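Home Tickets Kitchen & Breakroom Search My queue

Last updated: June 1, 2021

Ticket 61 – plates tipping over in wire dish rack, breakroom, Nurkent site

Status: open, waiting on part

Reported: rack on the counter won't hold dinner plates straight. They lean, slide down to the back and knock together. Two chipped so far. Rack is the Prultora wire one, the rectangular basket with the zigzag divider. Small plates seem OK, bowls not tested. Reporter says it was fine until it came back from the deep clean.

First look: went down at lunch. Rack was full, mugs and everything, so couldnt tell much. Emptied it. Put one plate in the first slot, stood up fine. Second plate fine. Third one leaned over to the left and took the other two with it. So not every slot, only some.

Checked the obvious stuff first:
- counter level? Yes. Spirit level says fine both directions.
- rack rocking? A bit, front left. Foot was sitting on a crumb of something. Wiped, no more rocking. Plates still lean.
- tray under it? No tray. Somebody took it for the plants by the window. Asked for it back.
- divider seated? Looked like it. Was wrong about that, see further down.

Second look: tried different plates. The old Altero ones have a steep rim and a small foot ring, they stand in nearly anything. The newer ones are wider and flatter and those are the ones that go over. Tried one of each side by side, same slot, three times. Altero stays, flat one leans every time. So partly plate, partly rack.

Then took the divider out completely. It lifts off if you squeeze the uprights in toward each other. One of the uprights was hooked over the wrong side of the bottom wire, so the whole divider sat twisted, one end lower than the other. Hard to spot with plates in it. Rehooked. Slots now look the same width all the way along, or near enough.

Retest with divider seated right: flat plates stand up in the middle slots. End slots still iffy.

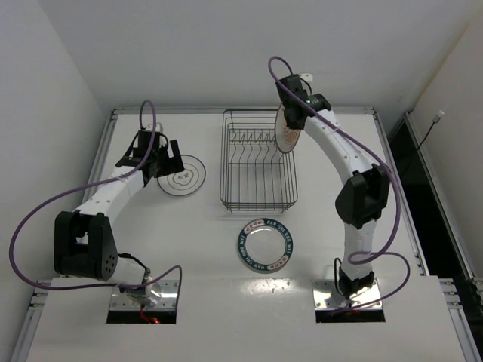

Loading order matters more than I thought. If the first plate goes in at an end and there's nothing beside it, it has room to swing before it settles. Start in the middle and work outward and it behaves. Also lower it in straight, let the edge find the bottom wires, then let go. Dropping it in at an angle and hoping is how you get the chips.

Did a run of 80 loads with the flat plates, one at a time, middle slots only. 2 went over. Both times I had let go early. Same thing in the end slots was a lot worse, gave up counting when it was obvious.

Bend in the end wires: last V at one end is opened up wider then the rest. Tried closing it by hand, springs right back. Pliers would do it but the coating will crack and then it rusts, had that on the old rack. Not doing it. Asked purchasing for a replacement divider only, they say Prultora doesn't list it separate. Samir kitchen supply might, they had the feet last time. Emailed them. Whole rack is not worth replacing for one wire IMO.

Workaround for now, please pass on to whoever is on dishes:
- flat plates in the middle, Altero plates or lids at the ends
- plates all facing the same way
- no mugs hung on the divider – it pulls it off its hooks again
- pans go on the towel, not in the rack. Rack was carrying over 200 ounces when I found it, way too much for that thing
- if plates start leaning again check the uprights before opening another ticket

Chipped plates: thrown out. Edges were sharp, don't fish them out of the bin.

Follow-up: tray came back, has soil in it, washed, put under rack. Now the rack sits a little higher at the back because the tray has a lip. Shifted it forward till all the feet are on the flat part. Rechecked with four flat plates, ok.

Follow-up 2: Samir answered, they need the divider length. Measured end to end and sent it. They expect stock in July. Leaving this open untill then. Do not merge with the drying towel ticket, different problem.

Still to do – label on the wall with the loading order, fit new divider, retest end slots, close.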